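Konia opens its second refill shop, and yes, I'm very excited

For release: Friday

Hello, I'm Mirjana Leka and I run Konia, the refill shop on Ganine Street where you bring your own jars and bottles and fill them with rice, lentils, washing-up liquid and all the rest. We've got a second shop! It's in the old Stojanovska bakery by the bus station, and the doors open on Friday at 9am.

I started with 20 tubs and a set of second-hand scales (which I still use, they're lovely). Last year we refilled 2325 bottles of washing-up liquid alone, and by Christmas the queue on Saturdays was out past the chemist's. So we needed the room, and when the bakery came up I rang the agent before I'd finished my toast.

The new place will have 79 dry goods to start with, plus a household corner for cleaning things, brushes and cloths. Hitex, who fitted out our first shop, have done the shelves again and kept the old bakery counter, which I'm thrilled about. I've also held on to the bread oven door – no idea what for yet. 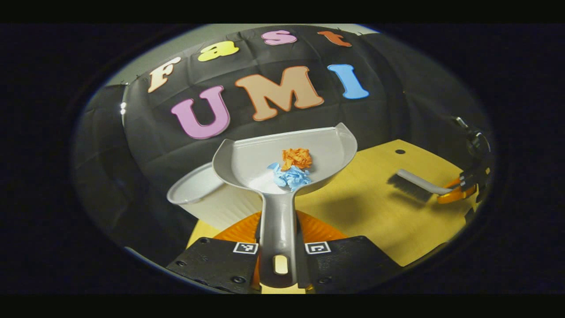
Do I have to bring my own containers? Bring them if you've got them, but there'll be a basket of clean donated jars by the till and you can help yourself.

The first 1000 customers get a free cotton bag. Press are welcome from 8am, and there'll be coffee. Call in at Ganine Street and ask for me if you'd like a look round before then.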